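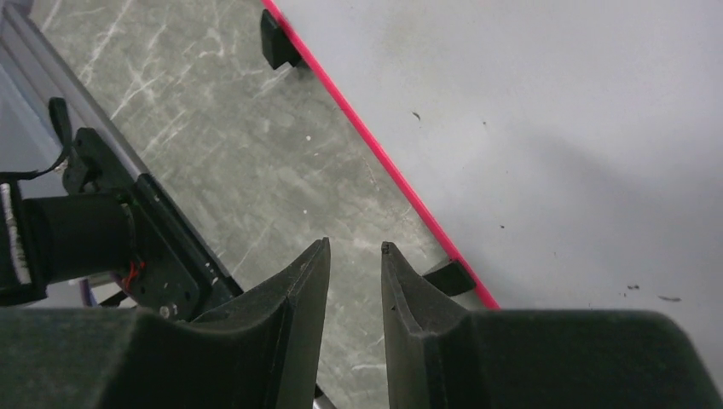

The grey marble-patterned tabletop.

Keeping instruments at home: a few things we've learned

We have had fiddles, guitars and one very patient cello in this house for the better part of my married life, and for years they lived wherever they were put down, which mostly meant the sofa. If you are in the same boat, I hope some of these bits and pieces will help.

Pick your wall first. An inside wall is kinder to an instrument than an outside one, and well away from the radiator is kinder still. Our spare room in Vernthorpe gets the full July sun until teatime, so the guitars hang on the side it never reaches (I did have to move a bookcase, and there was some muttering).

If you are hanging anything, find the studs before you buy the hooks. Tap along, mark them in pencil, and drill a small pilot hole. I leave 9 inches between a guitar and the corner of the room, so that you can get your arm round it without knocking your elbow.

Violins are happiest in their cases with the bow slackened off. Lay the cases flat on a shelf, handles facing out, and tie a luggage label to each one. Farzana Amarasinghe gave me that idea when her children were all on different sizes and forever taking the wrong one to lessons!

A cello can lie on its side on a rug if it must, but a simple stand is better. You can make one from an old dining chair with the seat taken out and the edges padded with felt. Glue the felt, leave it overnight, and then run your hand over everything to feel for stray tacks or staples.

Damp and dryness both do harm. I keep a little dial hygrometer on the shelf and open the door or put out a bowl of water as needed. Once it crept up to 67 per cent and the pegs on my old fiddle stuck fast until the weather changed.

Dusting is best done with a soft, dry cloth, and never with furniture polish. Keep one cloth for the strings and another for the wood, and wash the pair of them now and then without fabric softener.

Spare strings go in a biscuit tin, in their packets, with the date you bought them on the front.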